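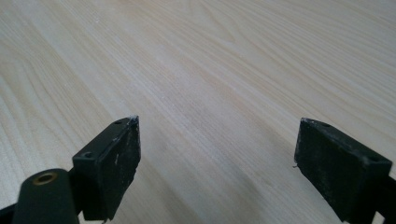 工单主题：Perron 书桌桌面细小白点擦不掉，求处理办法。桌子是 Tallwood 的 Perron 系列，浅色木纹桌面，六月装好，一直放在铺灰色地毯的那间屋里用。平时只用干布擦，没上过蜡，也没放过热杯子。大约从上个月开始，侧着光看能看到一层细碎的小点，白的居多，顺着木纹那一带比较密，右上方光线强的地方反而看不出来。桌面本身是哑光的，木纹很细，从左下往右上斜着走，有几处是拱形的大花纹。我想先弄清楚这些点是落在表面的灰，还是面层本身的问题，再决定要不要申请换桌面。

提交人：Jérémie Ferrand
产品：Perron 书桌，浅木色
购买渠道：Vinico 门店
优先级：普通
状态：已解决，待关闭

客服回复（上午）：
您好，工单已收到。请先补充几项信息：
一、用指甲轻轻划过白点，有没有凸起或者凹陷的手感。
二、用微湿的布擦一遍，等完全干透以后，白点是变少、不变，还是变多。
三、近期有没有在桌上打磨、裁切过东西，或者用过喷雾类的清洁剂。
四、桌面远端线孔边缘的木料有没有发胀、起毛。
在确认之前请不要使用酒精、去污粉或者魔术海绵，哑光面层磨过之后会发亮，这种情况不在保修范围内。

提交人回复：
逐条答复。
一、大部分没有手感。靠近桌子中间有几颗能摸到，像很小的砂粒，指甲一推就走。
二、湿布擦过一遍，干了以后少了很多，但没有全干净。剩下的颜色偏浅，像是嵌在木纹里。
三、打磨没有。裁切有过，切的是泡沫一类的软料，切完用手扫到地上。喷雾清洁剂用过一次，Esex 的，标签上写着适用于木质家具。
四、线孔边上看过了，用手摸了一圈，平的，没有发胀。

客服回复（下午）：
谢谢。能推走的颗粒属于表面附着物。嵌在木纹里的那部分，比较像清洁剂干了之后的残留，裹着细粉落在纹路的低处。请按下面的步骤处理：
1. 用吸尘器的软毛刷头把整个桌面吸一遍，顺木纹方向，不要来回蹭。
2. 准备200毫升温水，加2滴中性洗洁精，搅匀。
3. 用超细纤维布蘸湿拧干，拧到不滴水，顺木纹擦。先擦白点最密的那一块，再擦其余部分。
4. 换一块清水布再擦一遍，最后用干布收水。线孔周围不要积水。
5. 等桌面干透，在侧光下检查。
如果还有残留，重复第3步和第4步，最多2遍。两遍之后没有变化，请停下来告诉我们。

提交人回复：
第一遍做完了。软毛刷吸出来的东西比我想的多，灰白色，很细。湿擦以后中间那一带明显干净，靠左的拱形花纹里还留着一些。另外问一句，桌面右上方看起来比别处白，是不是褪色了？

客服回复：
右上方的问题请换个时间看，或者把灯关掉一半，从另一侧再看一次。如果换了角度颜色和周围一致，就是反光。如果仍然偏白，请在那里盖一张纸，压几天后对比纸下和纸外的颜色，把结果写在工单里。

提交人回复：
换角度看过，一致，是反光，这一条可以划掉。第二遍也做了，拱形花纹里的点基本没了，只剩零星几个，不侧着光找不到。现在桌子已经恢复使用。
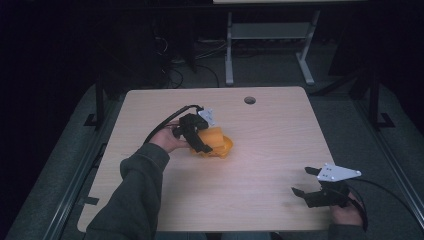
图二：桌面使用中，桌上有一件看似软质的橙色物件，远端可见圆形线孔。

客服回复：
收到。零星的几个点建议不再处理，多擦对面层没有好处。桌上如果经常放海绵、泡沫一类的材料，请注意以下几点：
掉屑及时吸走，别用手掌抹，抹的时候容易把细屑压进木纹。
需要裁切的话，下面垫一块切割垫。
带颜色的软料不要长时间压在桌面同一个位置，收工时拿开。
有线缆从桌边垂下去的，留一点余量，别让它绷着在桌沿上来回磨。
喷雾清洁剂先停用。要用的话喷在布上，不要直接喷桌面。

提交人回复：
切割垫已经订了。线缆的事我去桌沿看了一下，没有磨痕。还有一个问题，线孔没有盖子，碎屑容易往里掉，Perron 有没有配套的孔盖？

客服回复：
有，配件编号111，浅木色和黑色两种，Vinico 门店可以订。安装前请先量一下孔的内径，早一批的 Perron 孔径略小，需要换用窄边的那一款。量好之后把数字报给门店就行，不用另开工单。

提交人回复：
好的，量完去门店订。换桌面的申请不提了，麻烦关闭。

处理记录：
原因：裁切软料产生的细屑，加上清洁剂残留，附着在木纹低处。
措施：软毛刷吸尘，中性洗洁精湿擦两遍，清水擦净，干布收水。
未更换部件。
偏白区域经提交人换角度确认为反光，不作处理。
孔盖由提交人自行向门店订购。
工单状态：已关闭。如果六十天内白点再次出现，可在原工单下回复，系统会自动重新打开。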